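Cleaning a mesh chair back, quick version. Did 3 of these in March for the Clornton office so it's fresh in my head.

You need: vacuum with the soft brush, bowl of warm water, dish soap, two rags, old toothbrush. No bleach!! Ate the color right off one of mine.

1. Vacuum both sides. Back side first, most of the dust sits there.
2. Few drops of soap in the water. Few. Not a squirt.
3. Wring the rag out hard, wipe top to bottom.
4. Toothbrush for the edge where the mesh meets the rim. Small circles, dont dig.
5. Second rag, plain water. Go over it all again.
6. Leave it overnight, window open if you can.
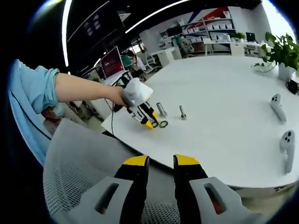 Soap left in the holes is the usual screwup. Dries white, then you get to do the whole thing over. With a fine mesh like the grey one here, go easy on the water and rinse the rag way more often than feels neccessary. Push up your sleeves first too. Coarse mesh is easier, you can pretty much wipe and go.

Stains: ink comes up with a dab of rubbing alcohol, test it low down on the back where it wont show. Coffee, just more soap. Grease, let the soap sit 3 minutes and then wipe.

Armrests and seat pad are a different job, will write those up when I get to it. Wednesday maybe.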